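Ticket 162 – Bimanual fold: grasp score reports "secure" too early
Component: Ornik planner / cloth perception
Status: Open (was Closed, reopened December 20, 2025)
Priority: Medium

Reopening. The closing note says the new hem detector fixed this. I don't see how it could have, given that the detector runs before the grasp and the bad score is computed after it.

Reran on the Stevens cell with the current Bralline build, default config, 40 trials. The planner called both grasps secure in every trial. In 6 of them the lift check then failed on the left side. A score that never says no isn't telling us much.

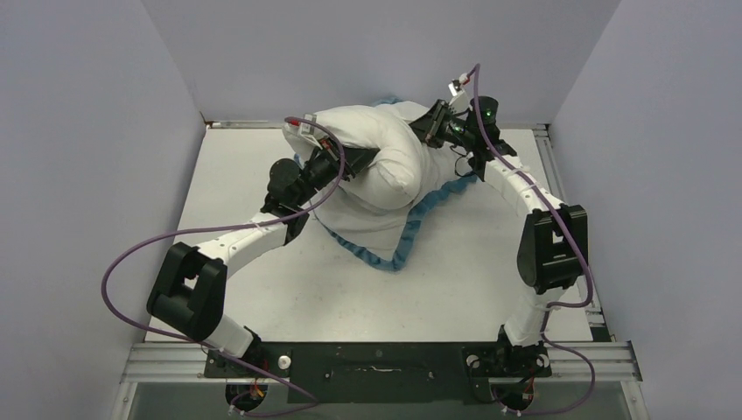 Both grippers on the cloth, blue hem at lower right and in a thin strip behind the raised fold.

Look at how the cloth bunches up under the left gripper. My guess is that the segmentation merges the fold and the strip of hem behind it into one edge, and the score goes up with edge length. That is a guess – I haven't dumped the masks yet.

Things tried:
Raised the score threshold. No change, the values are pinned at the top.
Turned the hem detector off. Same 6 failures, different trials.
Rolled back to the September build. Score varies again, but planning times out on crumpled starts.

The suggestion to retrain on 2,000 more Lornska sim samples can wait. The sim cloth barely bunches, so I doubt it covers this case at all.

Next: log raw score inputs before clamping, and save masks at gripper close. Please don't close this again on a passing unit test – the test uses a flat cloth.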